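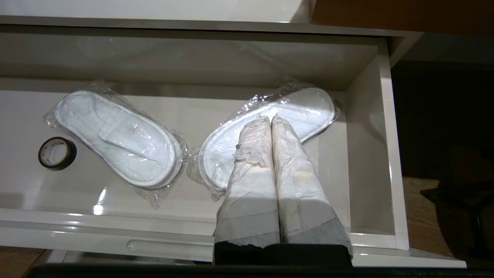 Nataša Petkov asked on the first read-through whether the rules could come before the numbers, because her team always skips to the table and then files episodes the wrong way. Good call! The rules come first now.

Ullidari Drawers, data card and house rules

Ullidari Drawers is a set of 3,000 teleoperated episodes of a two-finger arm working in and around household drawers: opening, reaching in, picking, placing, closing. Wrist view and joint states are included for every episode. It was recorded by the Rultico home manipulation group and is kept up by Faustine Lefèvre and Decha Suwannarat. We are really happy with how it came out, and most of that is down to the recording rules below, so please read them even if you only want the files.

Recording rules

1. One task sentence per episode, written before the arm moves. "Take the right-hand slippers out of the drawer" is fine. "Tidy up" is not.

2. Soft goods stay in their wrapping if that is how they are stored at home. Clear plastic is shiny, it creases, it slides, and we want all of that in the data. Don't flatten a package to make the grasp easier.

3. Leave small odds and ends in the drawer. A roll of tape next to the target is a perfectly good distractor. Log it under "other_objects" and go on.

4. Finger coverings must be logged. If the fingers are wrapped in paper, tape or anything else, fill in "finger_cover" with the material and the episode number where it went on. Smudges and small tears are allowed. Replace the covering when a loose piece could catch on an object, and at the latest after 200 episodes.

5. Keep the fingers clear of the drawer front when the drawer is closing. The operator calls "closing" out loud and waits for the second person to answer. Yes, every time, even at four in the afternoon when everyone is tired.

6. Nobody's hand goes into the drawer while the arm is live. Pause first, then reach. Resetting objects with the arm paused costs a few seconds and we have never regretted it.

7. Failed grasps are kept! Mark them "fail" and don't re-record over them. Didier Poulain argued for this one from the start and he was right; the failures turned out to be the part people ask us for most.

8. No mail, medicine labels, photos or anything else with a name on it. Check the whole drawer, including the back.

Labels

Each episode carries: task sentence, outcome (success, fail, aborted), target object, other_objects, finger_cover, operator code, drawer code. Left and right are always given from the wrist view, never from where the operator is sitting. This was changed in October and the older episodes were relabeled by hand.

Splits

36 drawers in total. Test drawers never show up in training, and neither do their contents. 130 episodes were held back for checking labels; two people labeled each one separately, and where they disagreed the rule was rewritten until they didn't.

Known gaps

White objects in white drawers are common here, dark drawers are rare. Very few glass items. Almost all drawers were opened by a front handle or groove, so push-to-open fronts are close to absent. Revathi Achari is collecting a small add-on set for those under the name Delmont, using the same rules.

Reporting problems

Send the episode number and one line on what's wrong. If you think a rule itself is the problem, say so, we love those messages. Rules 4 and 7 both came from arguments in the issue tracker.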